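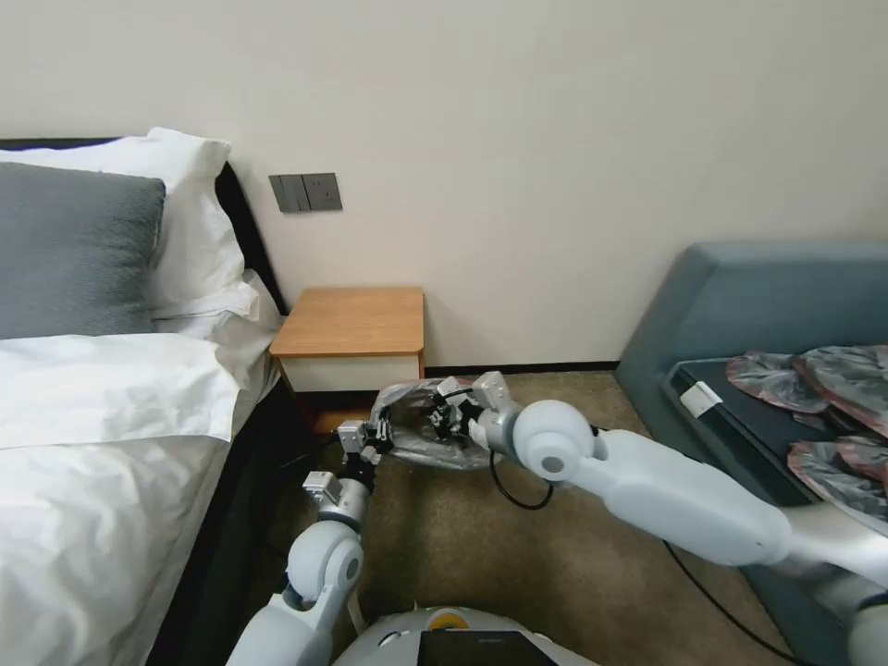

Inicio Cuadernos Ensayos Archivo Contacto

Enero
Por el taller de lavado de Pacheco

Serie de fundas nórdicas blancas, continuación. Algodón percal, lote Wustthorpe, sin blanqueante óptico según la ficha del tejedor (pendiente de comprobar con la lámpara UV, ver final).

Objeto: separar dos causas de agrisado que hasta ahora medíamos juntas, la redeposición de suciedad y la incrustación mineral. En la serie anterior se cambió el agua y el detergente a la vez y los resultados no sirven para distinguirlas.

Agua. Línea A, red directa: conductividad 1.045 µS/cm. Línea B, mezcla de red y ósmosis: 337 µS/cm. La mezcla se ajusta a mano con la llave de aguja y se desplaza un poco a lo largo de la mañana. Anotar lectura al principio y al final de cada ciclo, con la sonda enjuagada entre líneas.

Máquina. Truvden de carga frontal, la misma para las dos líneas. Programa de algodón a sesenta grados, tres aclarados. Consumo por ciclo completo en el contador: 227 litros, igual en A y en B. El desagüe hace sifón si la manguera baja del soporte. Se ha fijado con dos bridas.

Detergente. Geduvitz en polvo, misma partida, saco cerrado con pinza. Dosis idéntica en las dos líneas aunque el fabricante pide más para agua dura. Es deliberado: si se corrige la dosis por dureza volvemos a mover dos variables.

Plan: 20 ciclos por línea. Retirada de testigos en el quinto, el décimo y el último. Los testigos son recortes cosidos en una esquina interior de la funda, con el borde sobrehilado. Sin sobrehilar se deshilachan y la hilacha atasca el filtro, visto en diciembre.

Observaciones hasta el décimo ciclo:

– Reflectancia: baja en A, casi plana en B. La diferencia supera ya la repetibilidad del aparato. No se calculan medias hasta cerrar la serie.
– Cenizas: más residuo en A, polvo blanco que efervesce con ácido diluido. Compatible con carbonato.
– Tacto: A más rígida en seco. Anotación subjetiva, un solo operario, sin ensayo ciego.
– Encogimiento: las dos líneas igual en urdimbre. En trama hay una funda de B que se sale del grupo. Revisar si se marcó antes o después del acondicionamiento.
– Arrugas: no se evalúan. El secado no está controlado y cualquier cifra sería ruido.

Un problema sin resolver: en el tercer ciclo de B quedó espuma visible en el último aclarado. Con agua más blanda y la misma dosis era esperable, pero el tensioactivo retenido puede fijar polvo durante el almacenaje y dar un agrisado que no es ni redeposición en baño ni mineral. Habría que medir el pH del extracto acuoso en los testigos guardados.

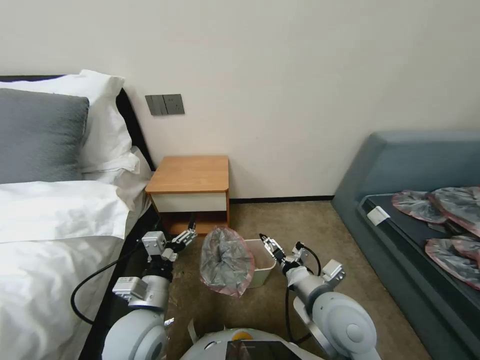 Florêncio Sequeira propone al margen un cuarto aclarado en ambas líneas a partir del undécimo ciclo. Dice que si el extracto sale alcalino la comparación está contaminada desde el principio, y que prefiere perder diez ciclos a defender un gráfico con una quiebra en medio.

No lo comparto del todo. Cambiar el programa a mitad de serie invalida los testigos finales. Alternativa: terminar la serie como está y abrir una línea C corta, agua de B, dosis reducida, tres aclarados. Material hay para eso si no se gastan las dos fundas de reserva.

Pendiente:
– Lámpara UV sobre una funda del lote sin lavar.
– Calibrar la baldosa blanca del reflectómetro, tiene una raya cerca del borde.
– pH del extracto, testigos cinco y diez, A y B.
– Pedir bridas.

Ciclo once de A cargado a las 16:40.

Compartido 3 veces 2 comentarios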